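Vimero stellt Glasurreihe Manum auf bleifreie Fritten um
Neue Rezeptur für Geschirrkeramik ab Mai lieferbar
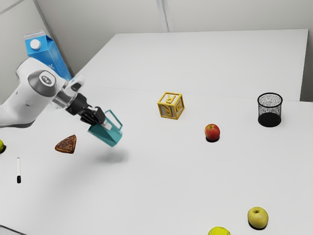
Redaktion Vimero

Der Keramikzulieferer Vimero liefert seine Glasurreihe Manum ab Mai ausschließlich auf Basis bleifreier Fritten aus. Die Umstellung betrifft sämtliche Farbtöne der Reihe, einschließlich der transparenten Grundglasur. Die bisherigen Rezepturen werden nicht mehr angesetzt. Restbestände können bis zum Ende der Lagerfrist bezogen werden, sofern der Besteller sie ausdrücklich für Zierkeramik anfordert.

Manum richtet sich an Manufakturen und mittelgroße Geschirrhersteller, die Becher, Schalen und Teller im Einbrandverfahren oder mit vorgeschaltetem Schrühbrand fertigen. Die Reihe umfasst nach der Umstellung 39 Farbtöne in glänzender, seidenmatter und matter Ausführung. Sechs davon sind neu und ergänzen den Bereich der Grün- und Blautöne, in dem die bisherige Palette vor allem bei mittleren Sättigungen Lücken aufwies.

Zusammensetzung und Brennverhalten

Als Flussmittel dient in den neuen Glasuren eine Kombination aus Borsäureanhydrid, Natriumoxid und Zinkoxid, die vollständig gefrittet eingebracht wird. Lösliche Borverbindungen liegen im Schlicker damit nur noch in Spuren vor. Das verringert die Neigung zum Absetzen und hält die Viskosität über längere Standzeiten stabil. Vimero empfiehlt dennoch, den Schlicker vor jeder Schicht aufzurühren und die Dichte zu kontrollieren, insbesondere bei Tauchglasierung in großen Wannen.

Der Wärmeausdehnungskoeffizient wurde auf handelsübliche Steinzeugmassen abgestimmt. Bei Massen mit hohem Quarzanteil ist eine Probe auf Abplatzungen vorzusehen, bei stark feldspathaltigen Massen eine Probe auf Haarrisse. Für beide Fälle stellt Vimero eine Anpassungsfritte zur Verfügung, die dem Schlicker in geringen Anteilen zugesetzt wird. Sie verändert den Farbton der glänzenden Ausführung nicht messbar. Bei den matten Glasuren kann es zu einer leichten Zunahme des Glanzgrades kommen.

Die Aufheizkurve kann in den meisten Fällen unverändert übernommen werden. Abweichungen ergeben sich bei den matten Tönen: Sie benötigen eine kontrollierte Abkühlung im Bereich der Kristallbildung, damit die Oberfläche gleichmäßig ausfällt. Wird zu schnell gekühlt, entstehen glänzende Zonen, bevorzugt an Henkelansätzen und am Lippenrand. Entsprechende Haltezeiten sind im technischen Merkblatt für Elektro- und Gasöfen getrennt angegeben.

Prüfprogramm im Werk Mangubat

Der Freigabe ging ein Prüfprogramm im Werk Mangubat voraus. Untersucht wurden 497 glasierte Probekörper, überwiegend Becher und flache Schalen aus drei verschiedenen Steinzeugmassen. Gegenstand der Prüfung waren die Abgabe von Blei und Cadmium an verdünnte Essigsäure, die Beständigkeit gegen alkalische Reinigungsmittel, die Ritzhärte der Oberfläche sowie das Verhalten bei Temperaturwechsel.

Die Werte für Blei und Cadmium lagen bei allen Probekörpern unterhalb der Bestimmungsgrenze des eingesetzten Verfahrens. In der Spülprüfung zeigten die glänzenden und seidenmatten Glasuren keine sichtbare Veränderung. Bei zwei matten Tönen wurde eine geringfügige Aufhellung festgestellt. Diese Töne sind im Lieferprogramm mit dem Hinweis »bedingt spülmaschinenbeständig« gekennzeichnet – eine Überarbeitung ist vorgesehen, ein Termin steht noch nicht fest.

Gesondert bewertet wurde die Haftung an Henkeln. Durch die kleinen Radien zieht sich die Glasur dort beim Brand stärker zurück als auf der Wandung. Die neuen Rezepturen enthalten deshalb einen höheren Kaolinanteil, der die Rohhaftung verbessert. Voraussetzung bleibt ein staubfreier, gleichmäßig saugender Scherben. Verputzte Stellen sind vor dem Glasieren feucht abzuwischen.

Hinweise zur Umstellung

Alte und neue Manum-Glasuren dürfen nicht gemischt werden. Auch geringe Reste in Leitungen, Pumpen oder Spritzpistolen können den Schmelzverlauf beeinträchtigen und die Prüfergebnisse des fertigen Geschirrs verfälschen. Vimero empfiehlt eine vollständige Reinigung der Anlage mit anschließendem Probebrand. Spülwässer aus der Reinigung sind getrennt zu sammeln und nach den örtlichen Vorschriften zu entsorgen. Brennhilfsmittel mit anhaftenden Resten der bisherigen Glasuren sollten ebenfalls ausgetauscht oder abgeschliffen werden.

Betriebe mit laufenden Serien können Farbmuster auf dem eigenen Scherben anfertigen lassen. Die Bearbeitungszeit beträgt rund sechs Wochen ab Eingang der Rohlinge. Bei Nachbestellungen zu bestehenden Geschirrserien ist zu beachten, dass einzelne Rot- und Gelbtöne gegenüber der früheren Ausführung sichtbar abweichen. Ein Vergleichsmuster wird auf Anforderung beigelegt.

Lieferformen und Bezug

Manum ist als Pulver und als gebrauchsfertiger Schlicker erhältlich. Die Gebinde tragen eine geänderte Artikelnummer, an der die neue Rezeptur eindeutig zu erkennen ist. Sicherheitsdatenblätter, Brennkurven und die Konformitätserklärung für den Lebensmittelkontakt liegen jeder Erstlieferung bei. Der Vertrieb erfolgt direkt ab Werk sowie über den Fachhändler Flengate, der auch Kleinmengen für Werkstätten und Ausbildungsbetriebe führt.

Über Vimero

Vimero entwickelt und fertigt Glasuren, Engoben und Fritten für die Geschirr- und Baukeramik. Entwicklung und Prüflabor sind im Werk Mangubat zusammengefasst. Technische Merkblätter können über den Kundendienst angefordert werden.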